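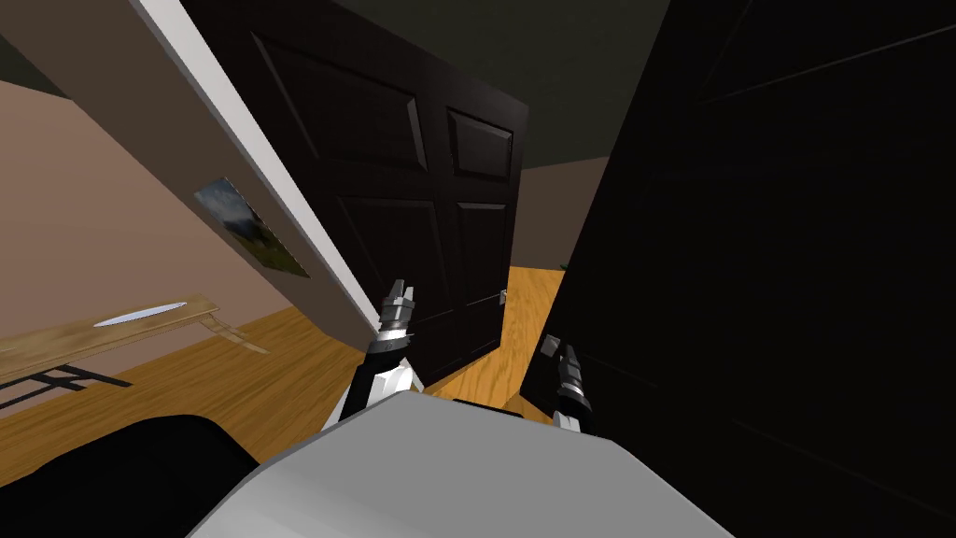 Séance 4 : remise en service de la cellule à deux bras (poste Hernlow)

Bon, on reprend là où on s'était arrêtés. Le simulateur, vous l'avez tous ouvert au moins une fois, donc je ne refais pas l'installation. Aujourd'hui on règle la cellule virtuelle pour la tâche « porte », et ensuite seulement on touche au vrai poste. J'insiste parce que l'an dernier un groupe a sauté l'étape et on a passé l'après-midi à redresser un doigt de pince (coucou à ceux qui redoublent, je ne citerai personne !).

Vous pouvez travailler à deux. Le fichier de départ s'appelle brollby_porte, il est dans le dossier partagé, et la version qui compte est celle du 20 août 2018. Si vous en avez une plus ancienne, jetez-la, les butées du bras droit y sont fausses.

4.1 Avant de bouger quoi que ce soit

Chargez la scène et regardez-la depuis la vue du robot, tête inclinée. Dans le rendu en tête du polycopié, vous avez la porte à panneaux ouverte au milieu, la poignée argentée sur son bord droit, et les deux bras qui partent du bas. C'est cette vue-là que je veux sur votre écran. Si vous voyez le sol à l'envers, votre repère caméra est inversé, allez changer le signe du tangage et rechargez.

Ensuite, vérifiez les zéros des articulations, un bras après l'autre. Je commence toujours par le gauche, c'est une manie. Chaque axe doit revenir à zéro à moins d'un demi-degré. Notez les écarts sur la fiche, même les bons. Ximena Carrillo, qui a écrit la première version de ce TP, demandait les écarts avec deux décimales ; moi une seule me suffit.

4.2 Les pinces

La course se règle dans le menu Nultix, onglet Effecteurs. Fermez complètement, mettez à zéro, ouvrez complètement, relevez la valeur. Vous recommencez trois fois et vous gardez la plus petite. La force de serrage, on la laisse à 113 pour la poignée, c'est l'unité interne du contrôleur, ne cherchez pas à la convertir en newtons, la doc ne donne pas le facteur (j'ai écrit, j'attends la réponse).

Regardez aussi les patins. Sur le rendu, ceux de la pince droite sont gris clair et on les distingue bien du métal sombre. Sur le vrai poste c'est moins commode : il faut passer le doigt dessus, machine consignée, et sentir s'il y a un creux. Un patin creusé se change, on ne le ponce pas !

4.3 Les distances de garde

Alors ça, c'est la partie où tout le monde perd des points. Toujours sur le rendu, regardez à droite : la pince est juste devant une grande surface noire, une autre porte ou un panneau d'armoire haute, difficile à dire sous cet angle. Peu importe ce que c'est, pour le planificateur c'est un obstacle, et il est très près. Réglez la garde du bras droit à 300 (en millimètres) et lancez la planification. Chez la plupart d'entre vous elle va échouer, et c'est normal, le bras démarre déjà à l'intérieur de la zone interdite. Reculez la base, relancez, puis diminuez la garde par petits pas. Je veux lire dans le compte rendu la valeur à laquelle ça passe et celle à laquelle vous décidez de vous arrêter. Les deux ne sont pas forcément les mêmes, à vous de me dire pourquoi.

Pensez au mobilier à gauche, il y a un banc ou une table basse avec un plat ovale posé dessus. Le coude gauche a tendance à s'écarter de ce côté-là quand on lui demande de monter. Activez la collision sur ces deux objets, elle est décochée par défaut.

4.4 Entretien du vrai poste

Graissage des réducteurs toutes les 2000 heures, contrôle des câbles toutes les 1000. Le carnet est accroché à l'armoire électrique, vous signez lisiblement. Pour la consignation, adressez-vous à Heriberto Bautista ou à Yareli Bañuelos, personne d'autre n'a la clé, moi non plus d'ailleurs.

À rendre : la fiche des zéros, les courses de pince, vos deux valeurs de garde avec une phrase ou deux d'explication. Pour la prochaine fois, lisez le chapitre de Bermúdez sur les articulations redondantes, au moins jusqu'au premier exercice.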